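Teleop notes: the drawer task, second pass

13 Mar 2025

The February batch of drawer demonstrations had a success rate I was happy with and a policy trained on it that I was not. It reached for the handle well enough, then stalled with the drawer half open. I spent two evenings replaying episodes before finding the cause, and it was me. I pause when I switch attention from one hand to the other. In 60 demonstrations I had paused at nearly the same point every time, and the policy learned the pause.

The task is simple to state. Open a drawer in the small chest, pick up the ball, put it in the drawer, close the drawer. Everything runs in simulation, with both arms driven from a pair of hand controllers. I call the scene Bralo, after nothing in particular. The recording script is Siregar, and it writes joint positions, gripper commands and camera frames at a fixed rate.

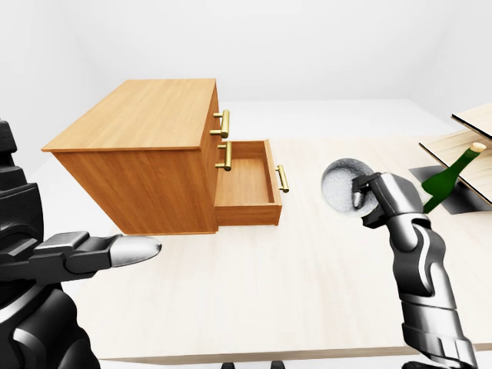 Changes for the second pass were small. Siregar now trims any stretch longer than 9 frames in which neither arm moves more than a set threshold. I first tried 5, but that cut into the grasp, where the fingers are closing and the arm joints are legitimately still. Gripper motion now counts as movement, and it should have from the start.

The second change was to my own driving. I start moving the ball toward the drawer before I have fully settled on where it will go. The paths are uglier and the data is better. I also stopped deleting episodes where I missed the drawer and corrected. A missed approach followed by a recovery is worth keeping — the old policy had never seen one and did nothing useful when it drifted.

Contact is still the weak part. The ball is modeled as a rigid sphere with high friction, so it sticks to the fingers a little longer than it should on release. Lowering the friction makes the grasp slip. I have left it alone for now.

Total after both passes is 380 episodes, trimmed. Training is running on the old desktop. Next is the bottle, which has a narrower grasp and will probably need its own controller gains.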